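9 min read
139 shares · 12 comments

4. What people do with the clothes they can't decide about

I promised in Section 2 that I'd get to the chair, so let's get to the chair. Almost every household I visited in Bredport had one (or a bench, or the end of a bed, or in one memorable case an exercise bike), and it held the clothes that had been worn once and were too clean for the hamper and too worn for the drawer. I've been calling this the middle pile. My own middle pile is pretty bad, so please don't read any of this as judgment!

The survey went out in June to 329 households, split between Bredport and the newer apartments at Lostport. I asked people to keep a laundry diary for two weeks and write down each piece of clothing as it left the body: where it went, how long it stayed there, and what finally got it washed. I got 139 diaries back in good enough shape to use. A few came back with coffee on them and one had a very nice drawing of a sock, and I counted that one.

My first surprise was how little smell came into it. I'd gone in with the sniff test as my big theory, and people do sniff, they told me so cheerfully. But when I went through the reasons written next to each wash, the word that kept coming up was "look." Things got washed when they looked tired. A shirt could smell perfectly fine and still go in the machine if it had gone baggy at the elbows or picked up creases from lying around.
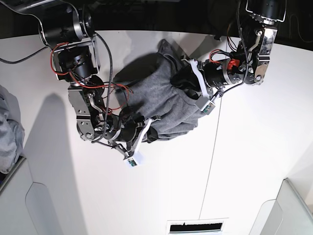 Figure 2. Gray garment, held up and bunched.

Knits gave my diary keepers the most trouble, and they're where my tidy categories started to fall apart. A woven shirt has a pretty clear life: it's crisp, then it's creased, then it's laundry. Soft knits don't announce themselves like that. Take the gray fabric in Figure 2, with all those soft wrinkles and the folds going dark where the cloth doubles up. Is that a dirty garment, a clean one that sat in a basket overnight, or one that was worn to the store and back? I showed the figure to people in the follow-up interviews and got every possible answer, usually with total confidence. Someone who'd called it "obviously clean" turned to her husband for backup and he said he'd have washed it already. They were still going at it when I left.

Color matters here too, I think, though my numbers are thin. Diary keepers talked about gray and navy as "forgiving" and about white as something you had to stay on top of. One man in Lostport owned the same sweatshirt in two colors and washed the pale one after every wear, while the dark one lived on the doorknob for most of the diary period. He hadn't noticed until he wrote it down. I asked whether he wore them for different things and he said no, same couch.

Iraís Villaseñor read an early draft of this section and pushed me on the word "decide." Her point was that I kept writing as if people stood over the pile and made up their minds, and the diaries don't really show that. What they show is drift. A sweater goes on the chair, another one lands on top of it, and by the time the bottom one comes up again it's been flattened under everything else and gets washed for looking like it. I went back and recoded the reasons with that in mind, and she was right (annoyingly, as it meant redoing the whole table). Plenty of the washes I'd marked as a choice were really just what happened when somebody cleared off the furniture.

This fits with Ikeda's older idea of the "waiting garment," which I'd skimmed and set aside when I started. I'd now give it a lot more room. Where I'd still disagree is on storage. Ikeda has the waiting happening mostly in closets, and my people's closets were so full that nothing could wait in there. It all waited out in the open, where visitors could see it, and several people admitted that a visitor was the real reason for laundry day.

One caution before Section 5. I didn't ask who in the house did the washing, and I should have. In over 12 of the diaries the handwriting changes partway through, and so do the reasons. I'll come back to that when I get to the Plunach follow-up, where each adult kept a separate diary.

41 people saved this

Related
Hampers with lids: a short history
Drying indoors in the Plunach apartments
How many times can you wear jeans? Notes from a diary study
The ironing gap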